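Small Bottles, Spring and Summer
Gallery page, updated Thursday, July 2, 2026

The Sandell shelves were cleared out in April, and a good part of what came off them was bottles. Most are small, most are clear, and a few still had their caps. This page keeps a record of them before they go to new homes or to the recycling center on Burkier Road. Glass ones are listed on a separate page.

Sizes are given where they were molded into the base or printed on a label. Where there was neither, the bottle was filled to the shoulder with water and the water poured into a measuring jug. That is how the odd figure of 195 milliliters came about. It belongs to a squat bottle with a wide neck, and it was measured twice.

The larger ones came from the Hirkmont kitchen and held vinegar, dish soap and cooking oil. Oil bottles are slow to clean. They were soaked overnight in warm water with baking soda, rinsed, and soaked again. Two of them still smelled and were not kept.

Small clear plastic bottle, lying on its side on the light wooden table. No size recorded.
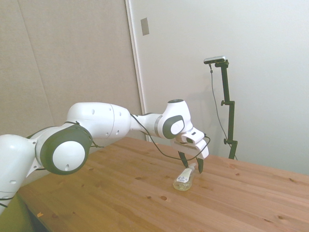
Can the clear plastic bottles be washed in a dishwasher?

Hand washing is safer. Thin plastic can lose its shape in a hot cycle, and the cap will no longer seat properly. Use warm water, a drop of dish soap and a narrow brush, then stand the bottle upside down on a rack until the inside is dry.

Labels were the longest job. Paper labels with water-based glue slid off after a soak. Plastic film labels had to be peeled from one corner, and the glue underneath came away with cooking oil on a cloth, followed by soap. Scraping with a knife was tried on one bottle and left marks, so the rest were done with a fingernail or an old card.

Caps were sorted by thread before anything else. They look alike in a box and most of them don't fit each other. Any cap with a cracked liner went out. Bottles with no matching cap were kept only if they had a wide enough mouth to use for brushes or pencils.

The 300 milliliter bottles are the most useful size for the workroom. They hold enough thinned glue for an afternoon and fit on the narrow shelf over the sink. The 2000 milliliter ones are too heavy to pour from when full and are better for rinse water or for watering the seedlings.

Anything that once held bleach or drain cleaner was left out of the giveaway box, washed or not. Bottles that get reused should have a new label before they are filled, with the contents and the date. Masking tape and a permanent marker work fine.

Bottles can be collected from the Usmani building, side entrance, on weekday mornings. Bring a bag. Caps are in the tin by the door.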